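Drondow Divided Carton

We love this box. It's an open-topped cardboard carton with a grid of corrugated dividers inside, and it's the simplest way we know to keep power supply leads from turning into one big knot. Coil a bundle, drop it in its own compartment, move on to the next!

The dividers lift out and fold flat, so a stack of cartons takes up hardly any room until you need it. Fits the standard 600 mm Volisgate shelf with space beside it for a clear partitioned tray – handy if you like smaller parts out where you can see them.

Stock code: 254
Shelf depth: 600 mm
Sold in packs of 2
Colour: plain brown

Cardboard is cardboard, and the top edges of the dividers will tear and fray with steady use. Spare divider sets are sold separately and slot into your old carton. For heavier gear, have a look at the Adorar crate.

Questions about sizes or bulk orders? Ask for Izzati Ismail at the Khoo counter. 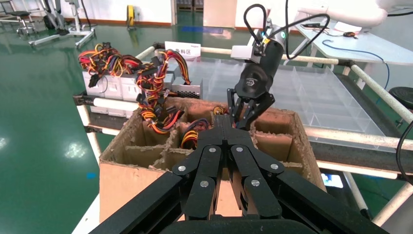 Page 2
Power supply leads sorted by compartment, with the clear tray alongside.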